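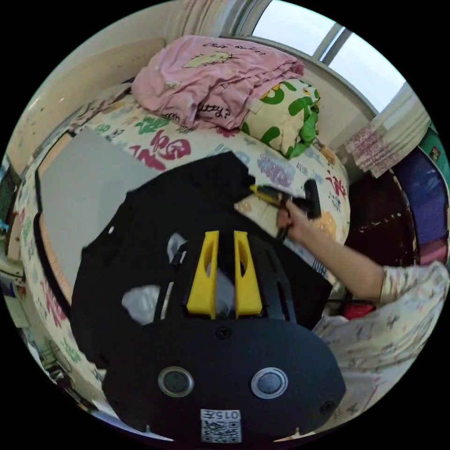

Figure 4.1 A dark garment spread on a bed, with a hand-held gripper at its edge.

Home and Work Technology

Chapter 4
Can a Machine Do the Chores Yet?

Folding a shirt takes most adults a few seconds and very little thought. The same shirt is a hard problem for a machine. Cloth has no fixed shape. It bends wherever it is picked up, it hides parts of itself, and it never lands the same way twice. A robot that can weld a car door to a fraction of an inch may fail to find the sleeve of a sweater.

This chapter looks at chores in the home and on the shop floor and asks which of them machines can do now, which they can do some of the time, and which are still out of reach. The answer depends less on how strong or fast a machine is than on how much the work changes from one try to the next.

Consider the bed in Figure 4.1. The garment lies on a duvet cover printed with lettering in many colors. There is a folded pink item near the pillow, and a curtain hangs by the window. A person choosing what to fold ignores all of this. A machine has to separate the dark cloth from the printed cloth under it before it can decide where to grip.

One way to teach a machine is to have people do the chore themselves while holding a gripper in place of their bare fingers. The movements are recorded, and a computer program looks for patterns in them. In Section 4.2 you will read about a project at Juddale that collected 2,954 short recordings of laundry work in this way. The program trained on them, called Min, folded flat towels well. With shirts it had never handled before, it finished 83 out of every hundred when the shirt was already spread out, and around 50 when the shirt started in a heap.

Those two numbers are worth keeping in mind as you read. A demonstration usually begins with the shirt spread out. A laundry basket does not.

Shop-floor work raises a different set of questions. The Zedbridge packing plant, covered in Section 4.3, uses machines to close and stack boxes but still has people fill them. The boxes are all one size and the goods are not. Managers there tried an automatic filling station made by Cireo and took it out after 2 months. It worked, but a person had to stand beside it to clear jams.

Key terms in this chapter: gripper, demonstration, rigid object, deformable object, success rate, supervision.

Before You Read
Make a list of the chores done in your home in one day. Mark the ones that involve cloth, food, or anything else that changes shape when it is handled. Keep the list. You will need it again in Section 4.4.

4.1 Rigid and Deformable Objects

A rigid object keeps its shape when it is moved. A mug, a brick, and a steel bolt are rigid. Once a machine knows where one part of a mug is, it can work out where the rest must be. A deformable object changes shape under its own weight or under the pressure of a grip. Knowing where the collar of a shirt is tells the machine very little about the cuffs.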